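6 min read

We use cookies to remember your settings and to see which stories are read. Accept / Manage

The Third Bearing

The pump at Prutville had eaten two bearings since the autumn and was starting on a third. Arnulfo Giraldo drove out on Tuesday with the drawings on the passenger seat and a flask of tea between his knees, and he was in the car park before it was properly light.

Bujar Stojanović let him in by the side door. He had worked the night shift and had not gone home.

"It's singing again," he said.

They went down the iron stairs and stood next to the pump. It turned at 600 revolutions a minute, which was slow for a machine of that size, and under the hum of the motor there was a thin, dry note that came and went. Giraldo put the end of a long screwdriver against the housing and the handle against the bone behind his ear. He listened for a minute or so and then moved the screwdriver to the other side.

"Same end as before?"

"Same end."

"What did Vostow say?"

"Vostow said dirty oil. They said it the first time and they said it the second time. I've changed the oil so often I could do it asleep."

Giraldo asked to see the old bearings. Stojanović had kept them in a biscuit tin in the office, wrapped in newspaper. They were plain bronze shells, split into halves. He unwrapped them on the desk and turned the lamp round. On the first pair the wear was all at one edge, a bright crescent that faded out well before the middle. The second pair was the same, only deeper. Giraldo ran his thumbnail over it.

"If it was dirt you'd see scratches," he said. "Going right round. These are nearly smooth."

"I told them that."

"Did you send them the shells?"

"They never asked for them."

He took out the calipers and then the micrometer, and wrote figures on the back of an envelope. The second shell was 27 microns thinner at the edge than in the middle. He measured it again, got 27 again, and underlined it. Then he asked how long it had run.

Stojanović looked in the log. It was a proper log, in a hardback book, with the times written in three different hands. "3150 hours."

"And the first?"

"Less. But we stopped it a lot that month, for the valves."

Stopping and starting was hard on a plain bearing. At full speed the shaft rode on a film of oil and touched nothing. When it slowed down the film thinned, and the high spots on the shaft met the high spots on the bronze, and every one of those meetings took a little metal away. Giraldo had explained this to a great many people over the years and he started to explain it now, then saw Stojanović's face and stopped.

"You know all this," he said.

"I know all this."

They had breakfast in the office, out of the machine in the corridor. Giraldo spread the drawings over the desk and weighed them down with the biscuit tin. The pump had been lined up by a man from Ginting, years back, and his report was stapled to the last sheet. It was a good report. He had set the shaft dead straight to the motor, and he had done it in February, with the pump cold and the hall doors open.

"Were the pipes on?" Giraldo asked.

"What?"

"When he lined it up. Had they bolted the big pipe on yet?"

Stojanović stopped chewing. He put down his sandwich and went out, and Giraldo heard him on the stairs. It was a while before he came back. He had rust on both sleeves.

"The bracket's gone," he said. "Under the elbow. There's the plate on the floor and the bolt holes, and no bracket. I thought that pipe was held up."

"The pump's holding it up."

"All of it?"

"A good part of it."

Stojanović sat down. He had walked past that elbow every night for years, and he said so twice. Giraldo told him that the man from Fultel had walked past it too, when he came to do the survey, and had been paid for it.

It took the rest of the morning to shut down and drain. They got a jack under the elbow with a baulk of timber on top and raised it a little at a time. Giraldo had his dial gauge on the shaft. For the first few strokes the needle did nothing. Then it began to creep.

"Moving?" Stojanović called.

"Keep going." 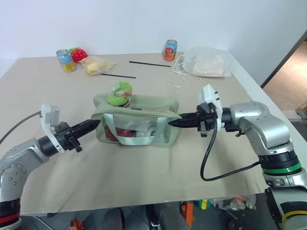
"Now?"

"One more. Half of one." He watched the needle settle. "Leave it there."

Stojanović let go of the handle and came round to look. They would need a new bracket and a new pair of shells, and the shaft would want polishing with 400 paper where the old bronze had smeared on to it. Giraldo wrote the list on the envelope, under the 27, and Stojanović took it up to the office to ring round for the steel.

Get a new story by email every month. Enter your address to subscribe. You can unsubscribe at any time.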